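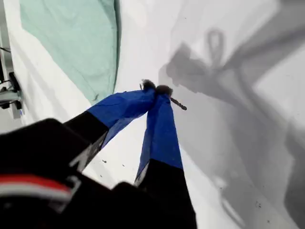

Skellthorpe, 27 May 2020

The green shirt had been on the table since breakfast, and my sister had still not come down to claim it.

I should explain the table. It is long and white and came from a drawing office that closed, and our mother bought it on the grounds that you could never have too much table. You can. It went in the back room, where it took up the length of the wall and most of the conversation. Anything put down on it became, within the hour, something that lived there. It picked up scuffs without anybody doing anything to it, and specks of whatever was going. I wiped it in January and was told I had taken the character off.

It was also, by custom, the folding table. In our house you washed what you liked, when you liked, but folding was done in the back room and it was done properly, and properly meant in the manner of our Aunt from Skedport.

Our Aunt had worked for 23 years at Clostia, the department store on the front, in what they called Light Knits. She could fold a T-shirt in the time it took a customer to change his mind about it. She taught us when we were small, standing behind us with her hands over ours, smelling of peppermints and the stockroom. Flat on its face. One side in. Sleeve back on itself. Other side in, other sleeve back. Then up from the hem, and there it was, a neat little parcel with a collar on top, looking as if it cost more than it had.

"A shirt remembers," she used to say. I have thought about this a good deal and I still don't know what she meant.

I took to it. My sister did not. My sister's view was that a T-shirt was a thing you pulled over your head, that it spent the day being sat in, and that no one had ever been turned away from anywhere on account of a crease. She kept hers in a heap. She could find any one of them in the dark, which I couldn't say of mine, all of them standing in the drawer like a row of files.

The green one was the trouble. It was a pale minty sort of green, the colour of the walls at the dentist's, and it had come from our Aunt, one to each of us, in the same parcel and the same size. Mine had gone the way of things during the painting of the shed. My sister's was therefore the only one left, and for a year we had both been of the opinion that it was mine.

"It was in my wash," I said up the stairs.

"Because you put it there," said my sister.

This was fair, and I went back to the table.

I spread it out. Cù came in to see whether any of it was food. Cù is the dog, and the name is simply Gaelic for dog, our mother having run out of ideas after the table. He lay down underneath, on the spot where one's feet go, and sighed in the way he has when the standards of the house are slipping.

I got one sleeve over. I want that on the record, because of what was said later. One sleeve was folded across the top and lying quite well, if not flat, and the hem was straight as you like. Then the telephone went in the hall.

It was our Aunt. She rang up to 2 times a week that spring, to make sure we were eating and to tell us what the gulls had done to her bins. She asked what I was doing. I said I was folding.

"Which?" she said.

"The green."

"That's your sister's," said our Aunt.

I said there was some doubt about that. She said there was no doubt about it at all, she had wrapped them herself, and mine had had a pulled thread under the arm, which she'd been hoping I wouldn't notice. Fifteen years I had taken that woman's folding as gospel, and she had given me the second.

We talked about the bins for a bit longer. I may have been short with her.

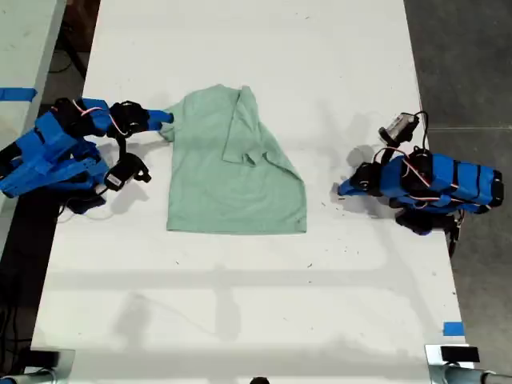 What my sister said

She said, first, that it wasn't folded. She had come down at last, in socks, with her hair in a towel, and was standing at the end of the table with her arms crossed.

"It's partly folded," I said.

"It's got one arm over its face. It looks as if it's had bad news."

I told her about the sleeve, and the telephone, and I left out the part about the pulled thread. She looked at the shirt for a while. There were creases in it I hadn't got to yet, small soft ones, and I could feel my hands wanting to go and see to them.

"Whose does she say it is?" said my sister, who has always been able to hear the telephone through two doors and a towel.

"She wasn't clear," I said.

Cù got up, turned round and lay down again facing the other way.

My sister took hold of the shirt by one corner of the collar. I thought she was going to whip it off the table and put it on, damp hair and all, and I had a remark ready. Instead she smoothed the loose sleeve down, laid the side in, and brought it up from the hem in two goes. It took her no time. There was the parcel, collar on top, square at the edges. It was better than mine. It was very nearly as good as our Aunt's.

"You can do it," I said.

"Of course I can do it," said my sister. "I was there."

Then she tucked it under her arm, where it came undone completely, and went upstairs to put it on the heap.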